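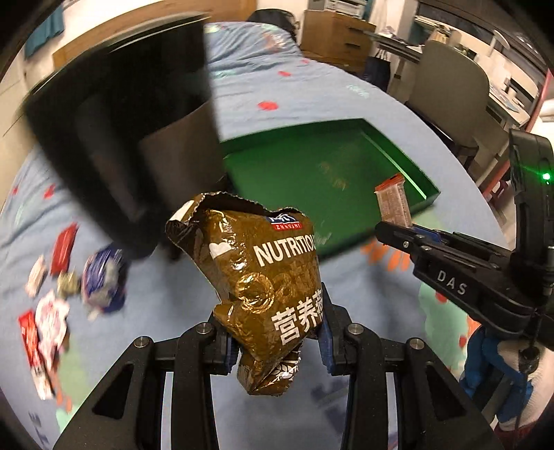
Page last changed: March, 4:15 pm

Student team moves sorting project from blocks to snack packets

The student automation club at Zillesstead has changed the test objects for its sorting project. Up to the end of last term the group worked with foam blocks in three sizes. It now works with small wrapped food items, which are picked off a bed cover and put into a shallow green tray.

The project is called Danko and is in its second year. Its goal is a table-mounted arm that can clear mixed small items from a soft surface without being told the shape of each one in advance. The arm is still being built. For now the students do the picking themselves with hand-held two-finger grippers, and the recordings are used to train the software that will later run the arm.

Gavin Gourlay, who supervises the club, said the blocks had stopped being useful.

"A block has the same width wherever you grab it," he said. "A foil bag doesn't. You close on it, the air moves to one end, and the spot you were aiming at has gone somewhere else. The model had never seen that."

The club has kept 238 recordings from the new set so far. A further 115 were thrown out, most of them for one of two faults: the fingers left the view before the item was released, or the operator corrected the grip with the other hand. Gourlay said the share of rejects should drop once newer members have had more time on the tool.

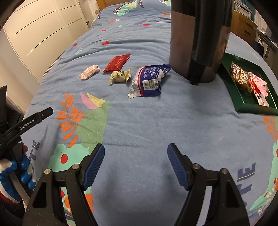 Soft bedding was chosen over a bench top for a practical reason. On a hard surface the fingertips can slide under a flat packet. On fabric they push the cloth ahead of them, and a thin packet tends to ride along with the fold. The students now come in from a steeper angle and close the fingers slowly over the last part of the travel. The printed pattern on the cover also gives the vision software a busy background to deal with, where the blocks were always recorded on plain grey felt.

Lighting has been left as it is in an ordinary room. Glossy wrappers throw highlights that shift as the gripper moves, and an early version of the software, named Lellus, often marked these as separate objects. The current version compares several views before it settles on an outline. It still has trouble with clear film.

The club plans to reach some 200 more accepted recordings before it freezes the set. Labelling will be split between the senior and junior groups, with each recording checked by a student who did not make it.

The arm is due to be tested at the Hillis schools automation meet, in the open handling class. Entries in that class are scored on items placed in the tray within the time limit, with marks off for dropped or crushed items. The object list is not given out ahead of the meet, and teams may not retrain their software once the day's program has started.

Students who want to join the labelling work can leave their names at the workshop office. No coding experience is needed.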